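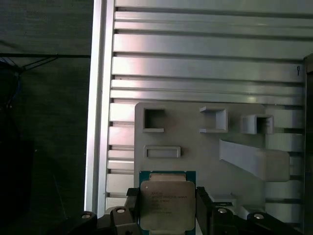 January, 4:40 pm

Third go at the Zaltar paste. The data sheet claims a 21 percent drop in thermal resistance over the old Pilmont stuff. I don't see it. Two runs on bench 2, same heater block, same torque on the screws, and the curves sit on top of each other until the 800 second mark. After that Zaltar drifts a little lower, but the room was cooling down by then too, so I'm not giving them that one.

Also wondering how they got their number. No clamp pressure listed, no bond line thickness. A fresh smear against a dried-out one would look great on any chart.

Log is in folder 311. Cele probe still reads high when the cable is bent – tape it flat before starting.

To do: swap the order, Zaltar first, door shut. Clean the block with fresh wipes, the open pack leaves lint. Not ordering more until that's done.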